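Grarklow Pauses Two-Arm Tray Handling Program After Grip Fault

BUTVILLE, December 8, 2019 — Grarklow has paused unattended running of its two-arm food handling program after a fault in which one arm kept its grip on a steamer basket when it should have let go. No one was hurt. The fault affects software version 14 and no earlier version.

The task involves two arms working with round steamer baskets, a plate and small food items on a taped table. 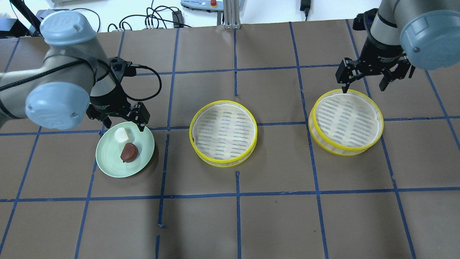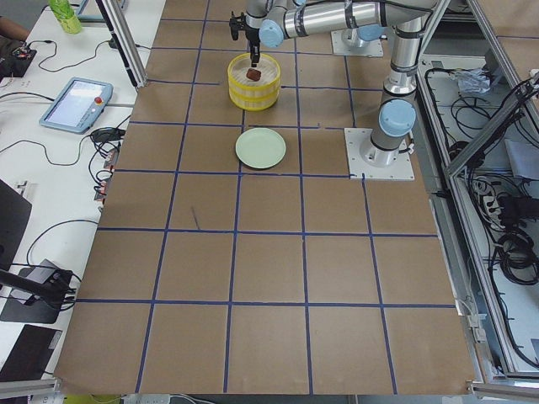
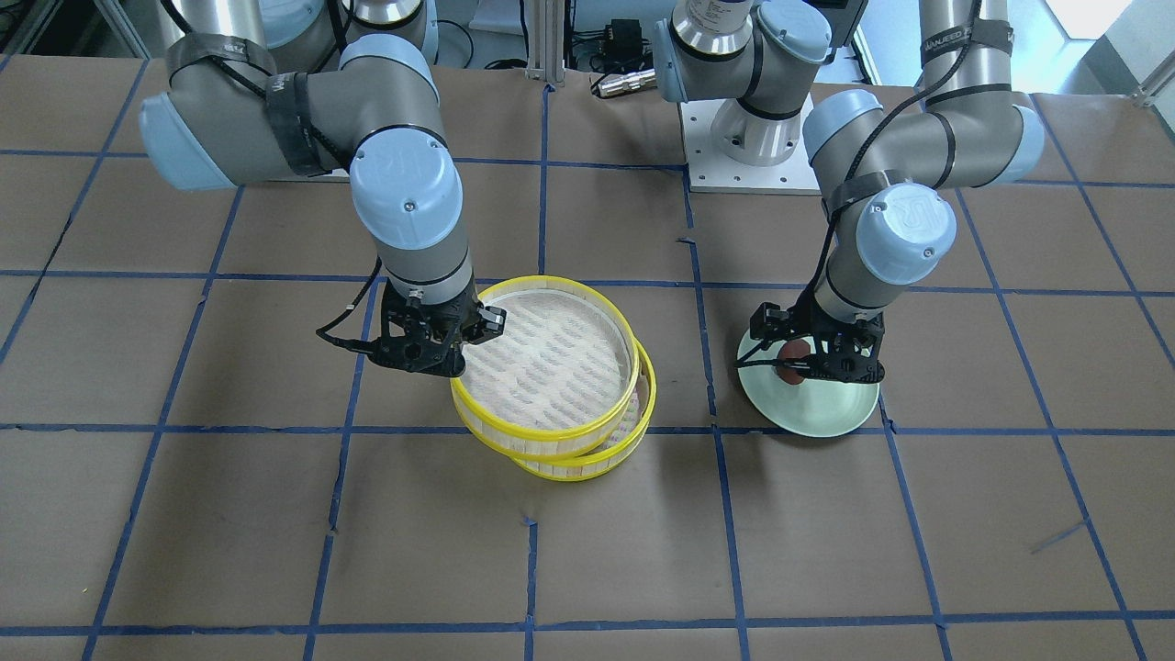

The fault took place during a long test at the company's Butville workshop. The program was due to complete 1253 cycles without help from an operator. On cycle 356, one arm closed on the rim of a basket and did not release it on command. The second arm had no signal telling it to wait, so it started its next move. The two arms touched at low speed and the operator pressed the emergency stop.

Grarklow's review found two causes. The first was a lost message between the gripper and the controller. The controller sent the release command once, received no reply and carried on as if the gripper had opened. The second was a change made in April, when a check on the other arm's position was taken out to shorten the cycle. With that check in place, the second arm would have stayed where it was.

Damage was limited to one gripper finger and one basket. Both have been replaced. The arm that made contact was inspected by Sturkell, the firm that services the company's equipment, and was found fit for use.

The position check has been put back. The controller now repeats the release command if it gets no reply, and it stops both arms if the second try also fails. These changes add a short delay to each cycle, and Grarklow has decided to accept it.

The corrected software has completed 124 cycles with an operator at the table — the full test will be run again from the start before unattended running is allowed. No date has been set for that test.

Ignacio, the company's pilot customer, has been told of the fault and has been using the earlier software since the pause. Other customers with version 14 should keep an operator within reach of the emergency stop whenever both arms are powered, and should not leave the program running between shifts. An update will be sent to them when the repeat test is finished.

Customers who have seen a gripper stay closed after a release command are asked to save the controller log before restarting and send it to the Grarklow service desk, along with the software version shown at startup.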